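Can a robot fold laundry yet, for real?

Hilkka Valtonen
Posted in Home Automation

Family of 4, laundry never ends. I keep seeing clips of arms folding towels and my brother in law swears you can get one for the house by August. Is that true or are the clips sped up? Not looking for a vacuum, have one. Just want shirts folded and put in a drawer. Budget is maybe 789 if it really works.

Efren Belmonte
Short answer no. Not at that price. I do automation at a small shop (Fernadex, we pack parts) and rigid stuff is easy. Same shape every time, same spot. Cloth is a differnt animal.
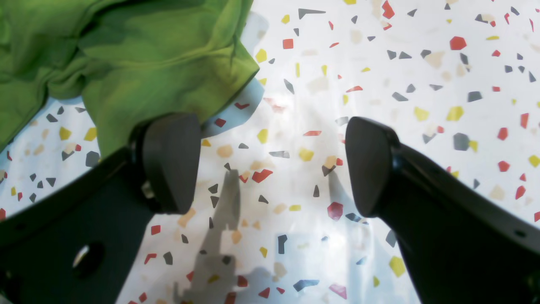 Folding is the last step, and the clips mostly start there, with a shirt already flat. The hard part is before that. Take a crumpled green cloth on a speckled surface, two thick pads to grab it with. Where's the corner? Which layer is on top? You'd just feel for it. The machine has to guess from folds and creases, and a shiny surface with glare on it doesn't help the guess any. Pinch wrong and you get two layers, or none. Then it tries again. And again. Check the clips for a speed label in the corner, some say 4x.

Ploro user
My cousin had a folding machine, not a robot, you clip each shirt on yourself. Took longer then doing it by hand. Sold it for 300.

Hilkka Valtonen
Ok thanks both. So 2 kids with a folding board it is, for now. Efren would towels be any easier? I could live with just towels

Efren Belmonte
Easier yes, they're rectangles. Still wouldn't buy one yet. Ask again next year.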